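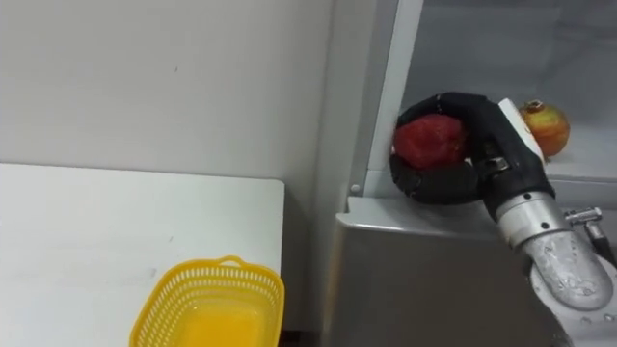 FOR IMMEDIATE RELEASE
2 August 2021

Heston Market Hall to reopen in November, stall applications open now

HESTON - The Heston Market Hall will reopen to shoppers in November after a full replacement of its roof and drains. Stall applications open today. 57 pitches inside, 8 more under the canopy on the north side.

Work was carried out by Andumex, the contractor on the job since spring. New roof, new drains, new wiring throughout. The old loading bay has been widened so two vans can unload side by side, a long-standing complaint from traders. Floor still to be sealed. Signage to follow.

"We lost some good traders while the doors were shut and I want them back," said Cletus Baptiste, market manager. "Prices are the same as before we closed. Same hours too, except we open earlier for the produce people, who asked for it."

Returning traders get first pick of there old pitches until the end of the month. After that it's open to anyone. Food, plants, clothing, repairs, secondhand books all welcome. No fireworks, no live animals.

Confirmed so far: Mazandarani, the dried fruit and spice stall, back in its corner by the east door. Imach, knife sharpening and small repairs, new to the hall. More names to be announced.

Pitch fee is $100 a month, power included. Cold storage extra, ask the office. A covered walkway from the bus stop is also planned but not funded yet.

940 people answered the shopper survey last winter. Top requests were longer Saturday-style hours all week, more seating, and restrooms that work. Seating and restrooms are done. Hours are under reveiw.

Application forms at the market office, side entrance, mornings only. Bring proof of insurance. Incomplete forms will be sent back.

Press visits before opening by arrangement with Cletus Baptiste at the market office. Hard hats provided, closed shoes please.

ENDS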